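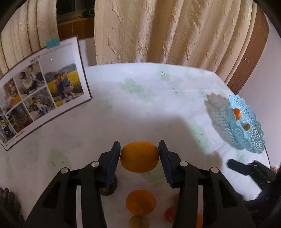 Hi all,

Quick one before I lose the wifi – answering Jailson below, and the demo rules while I'm at it.

Yes the fruit sorting round is on for August, in the Skedden hall. 3 minutes per pair, two grippers, one basket. Pairs not singles, I know a few of you wanted singles but we haven't got the time slots. Entries so far 66, which is almost too many allready.

Scoring is 5 for anything that lands in the basket and stays there, nothing if it rolls out again. No bonus for speed. Sorry Zarei team.

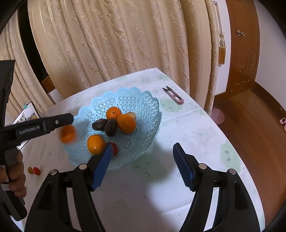 Practice sets should be mixed, please stop training on oranges only. Oranges are easy. What catches pairs out is the change of size, so put out the same sort of spread we've got here – big orange ones in with the brown wrinkly ones in the basket, and the tiny red and green ones down on the cloth next to it. The tiny ones are where you will drop points. Also both people going for the basket from the same side is a mess, agree who has the left before you start.

Cloth stays on for the real thing, so practise on a cloth. Patterned is fine.

Still need someone to lend a second table. And Grakidari want their spare pads back, whoever has them.

Adwoa

On Wed 24 June, Jailson Pimentel wrote:
> Hi Adwoa, is the fruit round still happening or has it been
> swapped for the block stacking one? The Jondau lot told me
> swapped. Also do we bring our own basket or is there a
> standard one, and does dropped fruit count if you pick it up
> again before time?
>
> Jailson

PS missed the last bits – bring your own basket, any shape as long as its open at the top. Dropped fruit counts if you get it back in before the bell, off the table only, not off the floor.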